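Bring back the repair counter

My kettle packed up in May, five weeks after the guarantee ran out, and I rang the shop to ask about a new switch. The lad was very polite. They don't do switches. They could do me a whole new kettle, though, and have it on my doorstep by morning!

I'm sure they could, too. Everything on the selling side has got so quick and so clever that I can hardly grumble about it (I do, ask my sister).
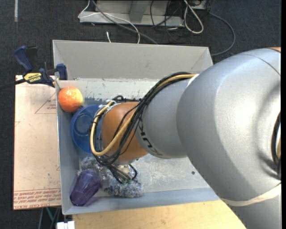 But try going the other way, with a broken thing in your hands and a bit of money to get it mended. When I was small we had Ojeda's on the corner, with a wooden counter and drawers full of fuses and washers, and you'd come out having spent 50p and feeling quite pleased with yourself.

I'd pay more than that now, I'd pay a tenner, and I bet plenty of my neighbours would as well. Any shop that sells kettles ought to keep the parts for them, and someone on a Saturday who knows where they go. I still want my switch.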